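Célula Eltent de dos brazos para clasificar componentes pequeños

Os cuento cómo tenemos montada la Eltent, que es la célula por la que más nos escriben. La diseñamos en el taller con Natalia Medrano para separar piezas menudas de electrónica (conectores, mazos de cable, placas redondas) y cabe en una mesa blanca de dos paneles. Lleva dos brazos, uno por lado, cada uno con su pinza. La mesa se regula en altura y los controladores Calari van en el armario de abajo, con la puerta siempre accesible, ¡que luego hay que meter la mano!
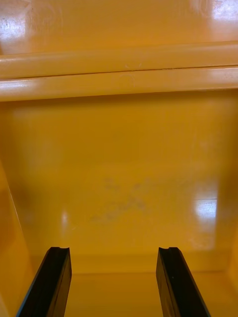
Los dedos de la pinza son lo que más se revisa y lo que más se descuida. Yo los miro cada 80 horas de trabajo: paso un paño seco por las caras interiores, compruebo que cierran paralelos y repaso el apriete. Las puntas son planas, con una pequeña muesca curva en cada una, y ahí se mete la pelusa del cable como si le pagaran. Un cepillo de dientes viejo y listo. De paso mirad la cubeta, porque el plástico amarillo brillante se va marcando con roces grises; a mí no me preocupan mientras no enganchen con la uña. El juego de dedos lo cambiamos a los 3000 ciclos si se trabaja con metal, y con cable suele aguantar bastante más.

El latiguillo de la pinza es el otro clásico. Dejad siempre un bucle amplio – nada de tensarlo con bridas para que quede bonito – y moved la muñeca a mano hasta los topes antes de dar corriente. Sarahí Barajas perdió una mañana entera por un cable que se pellizcaba en un solo giro, y desde entonces esa prueba va la primera en la hoja de puesta en marcha.
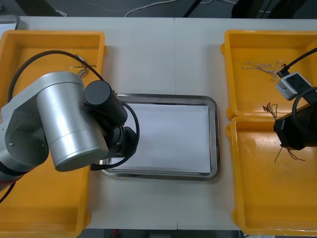 Los dos brazos sobre las cubetas, con los cables negros en bucle junto a las pinzas.

Para colocar las cubetas usamos las plantillas Gurkness, que se apoyan en el canto de la mesa y se retiran después. La bandeja de acero va en medio, con una hoja de papel blanco en el fondo. Esto fue idea de Tin-yau Kao y me encanta: el papel mata los reflejos del metal y se cambia en un segundo cuando se ensucia. Si movéis una cubeta, aunque sea 11 milímetros, repetid la calibración de ese lado. De verdad, no os la saltéis.

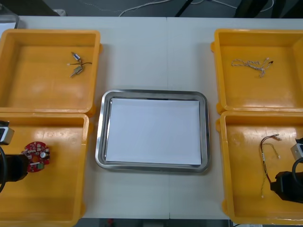

Cuatro cubetas y la bandeja central con su papel.

La Eltent se entrega calibrada y con un juego de dedos de repuesto. Los recambios salen del almacén de Ibarra en 48 horas; preguntad por Baltazar Gallegos y tened a mano el número de serie, que está en la tapa del armario.

Heriberto Lozano

Compartido 11 veces · 3 comentarios
Contacto | © Taller Eltent | Volver arriba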